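Häufige Fragen: Eisen in der Schwangerschaft

Hebammenpraxis Hornholm, Fragen aus der Sprechstunde

Warum brauche ich in der Schwangerschaft mehr Eisen?
Das Blutvolumen nimmt zu, und für die zusätzlichen roten Blutkörperchen wird Eisen gebraucht. Auch die Plazenta und das Kind werden damit versorgt. Viele Frauen gehen schon mit knappen Speichern in die Schwangerschaft, zum Beispiel nach starken Regelblutungen oder einem kurzen Abstand zur letzten Geburt.

Woran merke ich einen Eisenmangel?
Oft gar nicht. Müdigkeit, Kurzatmigkeit beim Treppensteigen, blasse Haut, rissige Mundwinkel und Kopfschmerzen können dazugehören, kommen aber auch ohne Mangel vor. Klarheit bringt nur die Blutuntersuchung.

Welche Werte werden bestimmt?
Bei der Vorsorge wird regelmäßig der Hämoglobinwert (Hb) gemessen. Er sagt etwas über die Blutbildung, wenig über die Speicher. Dafür gibt es das Ferritin. Es gehört nicht überall zur Routine, fragen Sie bei Verdacht danach. Bei einer Erkältung oder einer anderen Entzündung kann das Ferritin höher ausfallen, als es dem Vorrat entspricht. Dann wird später noch einmal gemessen.

Mein Hb ist im zweiten Drittel gesunken. Ist das schlimm?
Ein leichter Abfall ist normal. Das Blut wird in dieser Zeit dünner, weil die Flüssigkeit schneller zunimmt als die Zahl der Blutkörperchen. Ob behandelt werden muss, entscheidet Ihre Ärztin oder Ihr Arzt zusammen mit den übrigen Werten.

Reicht es, anders zu essen?
Zur Vorbeugung hilft es. Ein ausgeprägter Mangel lässt sich mit Essen allein meist nicht beheben. Gute Quellen sind gut durchgegartes Fleisch, Linsen, Kichererbsen, Haferflocken, Hirse, Kürbiskerne und grünes Gemüse. Pflanzliches Eisen wird besser aufgenommen, wenn etwas mit Vitamin C dabei ist — Paprika, Orangensaft, ein Spritzer Zitrone über den Linsen.

Und Leber?
Leber enthält viel Eisen, aber auch sehr viel Vitamin A. Im ersten Drittel raten wir davon ab, danach sollte sie höchstens selten auf den Tisch kommen.

Wann nehme ich die Tabletten am besten?
Morgens nüchtern mit Wasser oder Saft, eine halbe Stunde vor dem Frühstück. Kaffee, schwarzer Tee und Milchprodukte hemmen die Aufnahme, halten Sie 2 Stunden Abstand. Das gilt auch für Calcium und Magnesium. Wer Schilddrüsenhormone nimmt, klärt die Reihenfolge bitte in der Praxis oder Apotheke, dort sind die Abstände oft länger.

Mir wird von den Tabletten übel. Darf ich sie weglassen?
Bitte nicht ohne Rücksprache. Manchmal genügt es, die Tablette zu einer kleinen Mahlzeit oder am Abend zu nehmen. Auch die Einnahme an jedem zweiten Tag kommt in Frage, ebenso ein anderes Präparat oder Tropfen.

Mein Stuhl ist schwarz. Muss ich mir Sorgen machen?
Eine dunkle Färbung ist unter Eisen üblich und harmlos. Ist der Stuhl teerartig und klebrig oder kommen Bauchschmerzen oder Schwindel dazu, lassen Sie das am selben Tag abklären.

Was hilft gegen Verstopfung?
Viel trinken, Bewegung, eingeweichte Trockenpflaumen, geschrotete Leinsamen mit reichlich Wasser. Abführmittel nur nach Absprache.
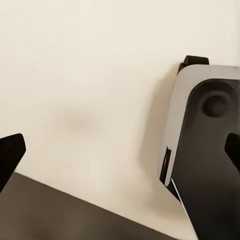

Henao schreibt uns dazu, bei ihr hätten die Pflaumen wenig gebracht, erst der Wechsel auf Tropfen und die Einnahme an jedem zweiten Tag. Ob der Wert dann langsamer steige, wollte sie noch wissen. Das kann sein, muss aber nicht. Bei vielen Frauen wird das Eisen mit Pausentag sogar besser verwertet. Kontrolliert wird in jedem Fall.

Wann wird nachgemessen?
In der Regel nach 3 bis 4 Wochen. Ist der Hb bis dahin nicht gestiegen, wird nach der Ursache gesucht.

Wann kommt eine Infusion in Frage?
Wenn Tabletten nicht wirken oder nicht vertragen werden, oder wenn der Mangel kurz vor der Geburt noch deutlich ist. Im ersten Drittel werden Eiseninfusionen nicht gegeben. Danach bleiben Sie eine Weile zur Beobachtung in der Praxis.

Muss ich nach der Geburt weitermachen?
Häufig ja, vor allem nach größerem Blutverlust. Stillen ist mit Eisentabletten möglich. Bringen Sie den letzten Laborzettel zum ersten Wochenbettbesuch mit.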